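Pêche au sandre à deux, barque ou bord ?

Khrystyna Semeniuk
Bonjour, on part à 2 en octobre sur le lac de Simance, première fois pour nous. On a une petite barque mais la mise à l'eau me fait peur. Ça vaut le coup ou on reste au bord ?

Pylypenko
Barque sans hésiter ! Arrivez avant 7 h, la rampe est tranquille à cette heure-là. Nous on longe la cassure côté barrage, leurre souple au ras du fond, et on dérive doucement - surtout pas d'ancre, ça s'accroche partout.

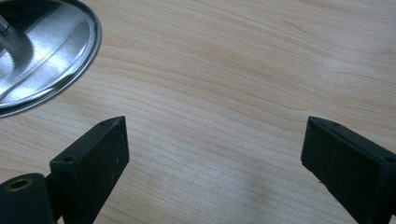 Et prenez une tresse fine, sinon avec le vent vous ne sentirez rien du tout (j'ai perdu une matinée comme ça).

mokow
du bord ça marche aussi, à la digue le soir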